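Subject: Re: [stona-film] Jutar, episode 6 – who's seen it?

On Tue, Svend Lykkegaard wrote:

> Finished episode 6 of Jutar last night. Am I the only one who thinks
> the ferry scene drags? The two leads are great together but I kept
> waiting for somebody to say something. Also, is there going to be a
> second season or was that it?

Svend, no no no, the ferry scene is the best part! I watched it twice and then made my sister watch it. They've been fighting for five episodes and now they have to sit on the same bench for the whole crossing, and she offers him half of her sandwich and he takes it. I was a wreck.

Wanting Xia told me the bench bit was mostly unscripted. She heard it on the Zerouali podcast, the long one with Inger Egilsson, who plays the older sister. Inger says they had the boat for one morning and shot for 11 minutes straight without a cut. The whole interview is worth your time, especially the part about learning to drive the tractor.

As for season two – nothing official that I've seen. The writer, Bjartur Lund, has said he has an outline, and the show did well enough that they added a late screening in November. So I'm hopeful!

Speaking of which, who's coming to the group watch? We have the back room at Jundimero from 7 p.m. and it seats 20. Vilhjálmur is bringing the good speakers. We'll do the first three episodes, take a break for food, then go through to the end if people are still awake. Please write back to me and not to the whole list (there are over 2,000 of us on here now, wow).

Food is potluck. I'll do the cardamom buns again, and we could really use something salty. 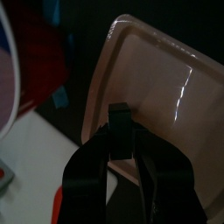 *The pinkish-beige tray.*

Svend, you have to come so we can argue about the ferry in person. I also want to hear what everybody thinks of the music in episode 4, where the accordion drops out right before the phone rings. I have a theory and it's long.

See you there,
Vigga

--
stona-film mailing list
Plain text please, and trim your quotes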